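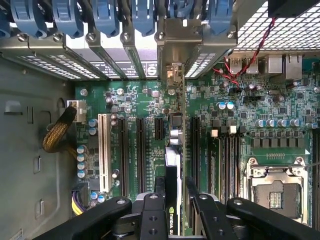 Desktop workstation with the side panel off, blue retention clips along the slot covers.

Category: Security > How-To

Checking a Suspicious Voice Recording

Cloned voices are now common in payment fraud. The steps below use Plastov, a free audio viewer.

1. Save the original file. Do not forward it through a chat app, as most of them compress audio.
2. Open the file and set the spectrogram window to 2,706 samples.
3. Mark every pause longer than 184 milliseconds. Look for pauses with no breath or room noise.

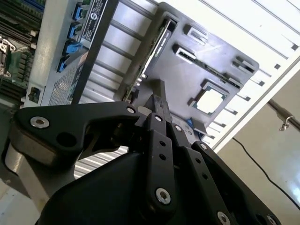

4. Compare with a known recording of the same speaker. Use at least 900 words of speech.
5. Write down the time of each mismatch and send the list with the original file to your security contact. Call the speaker back on a number you already have.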